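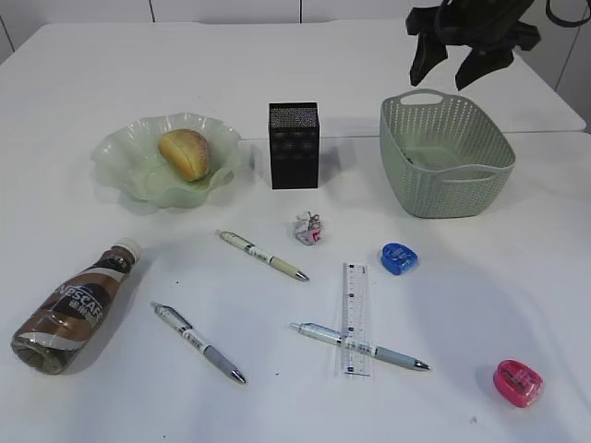
12 July 2008
Posted by Folke Lunde

Second pass at the two white tables. They are pushed together and stay that way, with the seam running behind the work area. Anything small goes on the front one.

The back row holds the containers: glass bowl left, black box center, green basket right. The bowl is for food only. It has a wavy rim and takes one bread roll comfortably.
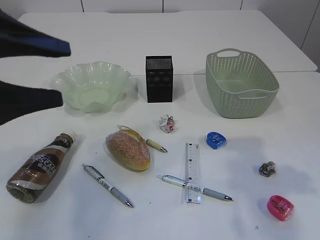

The basket gets stationery, including the blue pencil sharpener. Wrappers and paper scraps go straight in the trash. Solveig wants a second basket, but I measured in May and the free width is roughly 200 mm. A narrower one from Gilholm might fit. Will check the depth first.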